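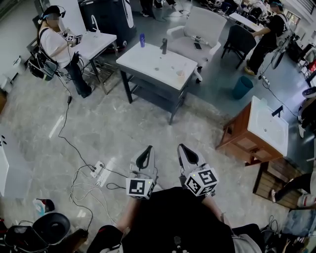
# Vevley handheld demos

Home Data Docs Issues Changelog

4 min read · 14 comments

README for the Vevley set. Two-handed household tasks, shown by hand with a pair of grippers, no robot arm in the loop. Replaces the older Femton notes, which were for the remote control rig only. Don't mix the two, the action format is different.

## What's in it

- 3368 demos, 649 of them held out for eval
- 21 tasks, mostly tabletop: cups, bottles, wiping, sorting small stuff
- head view for every demo
- left and right gripper pose, finger opening, timestamps
- one line of text per demo, typed by the operator afterwards. Spelling not cleaned up.

## Setup

Each operator holds two grippers, one per hand. Pale gray body, black finger opening, white marker cube near the handle. Cube poses come from the black square codes. At least one face has to be readable, otherwise the pose gets filled in from neighboring samples and `pose_ok` goes to 0.

Several people record in the same room at once. So other operators, furniture, cables, power strips all show up in the background. Left in on purpose. If you want clean backgrounds this is the wrong set.

## Before recording

1. Check the green light on both grippers.
2. Close and open each gripper fully, twice. Sets the zero for the opening value.
3. Hold both cubes in veiw for a couple of seconds, then start.
4. Do the task at normal speed. No showing off.
5. Dropped something? Pick it up and carry on, tag it `recover`.
6. Watch the cables on the floor when you turn.

## Known problems

- Left/right swapped in part of the January batch. Fix is in `swap_list.txt`, apply before training.
- Shiny floor gives false marker hits now and then. Filter by cube size.
- Bogdan loader drops the last sample of every demo. Use the Eltville loader untill that's patched.
- Sleeves over the wrist sometimes hide the lower cube face. Roll them up.

## Privacy

Everyone recorded signed the form. Faces blurred in the release copy, phone screens too. If you find one we missed open an issue with the demo number.

## License

Research use only. Ask before redistributing.

Share · 21 shares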